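Rornari White-Flowering Table Plant in Pot

Artificial plant, ready potted
Item no. 1167
Sold by Stistudis, house and office plants

Home > Artificial plants > Small potted plants > White flowers

A small artificial plant for the table, the shelf or the reception desk. It has a full rosette of glossy green leaves and white flowers at the top, and it comes already fixed in a white pot. You do not need to buy anything else for it. 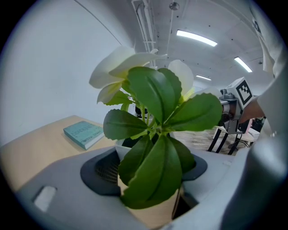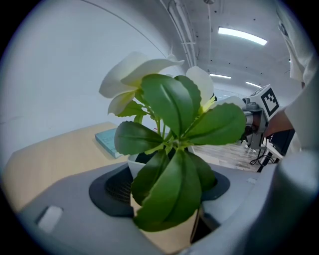
Rornari table plant with white flowers and white pot.

Description

The Rornari is one of the plants we are selling for the longest time, and customers come back for a second and third one. The leaves are broad and oval, with a soft edge and a pale vein in the middle. They do not all point in one direction. Several go up and to the sides, and the lower ones hang forward over the rim of the pot, so the plant looks full also when you see it from the front at sitting height.

The flowers are white and slightly translucent, with large petals which curl a little. Near the base the white changes into a light greenish or yellowish tint. If you place the plant where some light comes from above or behind, the petals look softer than they do in a dark corner.

The pot is smooth, white and quite plain. It fits with light wood, with grey and with most other colours. If you wish to hide it in a basket or a bigger planter, please measure the inside of your planter first.

Details

Type: artificial flowering plant, potted
Height with pot: 32 cm
Width across the leaves: 18 cm
Leaves: green, glossy
Flowers: white
Pot: white, included
Use: indoors only
Packing: one plant per box, box height 44 cm

The measures are taken by hand after opening the leaves. Each plant is assembled by hand too, and a small difference from one piece to another is normal.

When it arrives

The leaves are pressed together in the box. Take the plant out by the pot, please, and never pull it by the flowers. Put it on a table and open the leaves one by one, beginning with the lowest. They can be bent gently at the stem. The petals you can shape with the fingers, but be careful with the thin stems below them. If a leaf still has a fold after this, leave the plant for one night in a warm room and try again the next day.

Cleaning

Dust it with a dry soft brush. For the leaves you may also use a cloth which is a little damp, and then dry them with a second one. Please do not put the plant under the shower and do not use window spray, which leaves marks on the glossy surface. The flowers should be brushed only.

Direct sun through a window will make the white petals yellow with time. In July and the rest of the summer it is better to move the plant a little away from the glass.

Delivery and returns

Orders are packed in our own warehouse and sent with Asance parcel service. You can return the plant within 18 days if the box is complete. Flowers which are bent in the transport can nearly always be shaped again, but if something is broken, write to us with the order number and we send another one.

Questions from customers

Can I take the plant out of the pot?
No, it is fixed. With force the stem will break.

Is there any smell?
A light smell of the packing is possible on the first day. It goes away in an open room.

Do you have the same plant with pink flowers?
Not from Rornari. The Pietrzak range has a pink one, a bit taller and with narrower leaves.

Can it stand outside on a balcony?
We do not recommend it. Rain and sun are both bad for the flowers.

Do you give a better price for offices?
Yes, from 32 pieces. Please use the contact form and write to which country we should deliver.

Page last changed: March 2, 2021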